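Febrero, pasadas las once de la noche

Vuelvo de la asamblea de Prillen con los pies helados y un dolor de cabeza que atribuyo al reglamento. Empezó a las siete. A las ocho y cuarto seguíamos discutiendo si el orden del día se aprobaba punto por punto o en bloque, y para decidirlo hubo que votar dos veces, porque la primera votación no decía qué pasaba en caso de empate. Empatamos, claro.

El asunto de fondo era sencillo: si el barrio elige a sus delegados por votación o por sorteo. Los partidarios del sorteo citan a los atenienses con una familiaridad que da envidia, como si hubieran veraneado con ellos. Los de las urnas citan el sentido común, que nunca está presente para confirmarlo. De los 226 vecinos con derecho a voto acudimos 42, y el quórum son 60. Un señor con bufanda propuso bajar el quórum. Otro le contestó que para bajarlo hacía falta quórum. Se hizo un silencio muy hermoso, el único de la noche.

Yo llevaba preparada una intervención sobre Montesquieu. Me dieron dos minutos y gasté uno en pelearme con el micrófono. Me aplaudieron unas cinco manos, una de ellas mía.

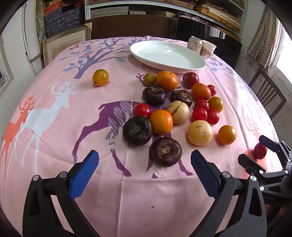

El mantel de los ciervos, esta semana.

Antes de cenar había releído el capítulo de Pastor sobre la representación, el libro gordo que compré en Wandstead y que uso sobre todo para sujetar la ventana. Sostiene que delegar el voto es una forma de confianza. Puede ser. En mi caso es más bien cansancio: si alguien está dispuesto a pasar aproximadamente 20 tardes al año en una sala sin calefacción, que decida por mí y que Dios le conserve los pulmones.

Y sin embargo me fastidió irme sin votar nada. En Senovow, donde viví de joven, las asambleas eran peores, con gritos y alguna silla por el aire, y salía de ellas convencido de haber gobernado algo.

Quedamos en volver a reunirnos en marzo para fijar la fecha de la próxima reunión. Lo he apuntado en el calendario de la cocina, con lápiz. Mañana tengo que comprar pilas y devolver el paraguas que me llevé por error, que encima es mejor que el mío.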